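Tuvisari arm build reaches handling stage at Prastley workshop

Prastley, Saturday, June 13, 2020 – Members of the Cunmont shared workshop in Prastley have moved their tabletop robot arm, named Tuvisari, from dry motion tests to handling trials with everyday drink containers. The arm carries a two-finger parallel gripper with black printed fingers and is controlled from a desktop computer on the workshop's own network.

The build began with a gearbox set bought secondhand from Whitelaw, a local surplus dealer. The base plate and the upper link were cut in the workshop. The forearm is a commercial aluminum tube with printed end caps, and the joint covers were left off until the wiring is final. Total spending on parts stands at $545, with the motors as the largest item. The computer and the power supply were already on hand and are not included in that figure.

The current work is on the gripper. In its first form the fingers were driven by a hobby servo with no feedback, and the controller had no way to tell a closed grip from a stalled one. The replacement motor reports its current draw to the controller 100 times per second. The closing routine stops the fingers when the draw passes a set threshold, then holds position at a lower current.

A small camera on the wrist supplies the close view used for alignment. A second, fixed camera covers the whole table. The trial objects are a water bottle and a paper cup.

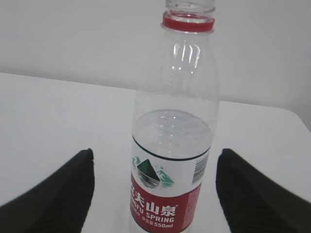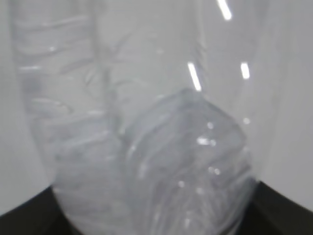
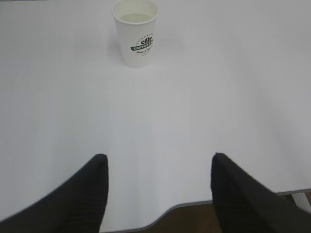
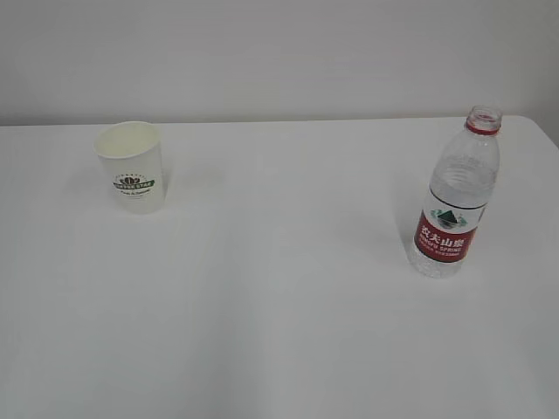
Thin plastic is the harder case for the threshold method. A rigid object produces a sharp rise in motor current at contact, while a thin wall yields and the rise is gradual. A threshold suited to a block of wood lets the fingers travel too far on a bottle, and one suited to a bottle can trip early on friction in the finger slides. The members have settled on two stored values for the present, selected by hand before each run. A version that reads the slope of the current curve is in progress and has been run only against recorded logs.

Clear material also gives trouble to the vision software. The detection routine looks for edges, and on transparent walls it tends to return the edge of the table or a reflection from the overhead lights. The working fix is to search for printed color first and to estimate the outline from there. The routine was tested on 300 stored images before it was connected to the arm, and the settings from that test are still in use.

Paper cups are handled with a separate approach path. The fingers come in low and level, and the wrist is not allowed to tilt while the grip is closed. Lift speed is limited to 40 millimeters per second for any open container. The limit is set in the motion controller and applies in manual mode as well.

Calibration between the two cameras remains a manual job. A printed grid is laid on the table, both cameras record it, and the offsets are entered in a text file. The procedure has to be repeated whenever the wrist bracket is loosened – a regular event while the cable routing is being revised. A dowel-pinned bracket has been drawn up and will be cut when the mill is next free.

Two mechanical faults are still open. The elbow joint has backlash that shows up as a small drop at full reach, and the finger slides need a harder bearing surface than the printed one now fitted. Brass strip has been ordered for the slides. The elbow will be shimmed first and rebuilt only if the shims do not hold.

Software for the arm is kept in the workshop's shared folder, along with the drawings and the parts list. The finger drawings were updated this week to add material behind the mounting holes, where an earlier set cracked during assembly. Files for the older servo gripper have been kept in a separate directory for members who want the cheaper version.

Trials continue in June on the evenings when the bench is free. The next item on the work list is an emergency stop button wired directly to the motor supply, replacing the present switch at the power strip.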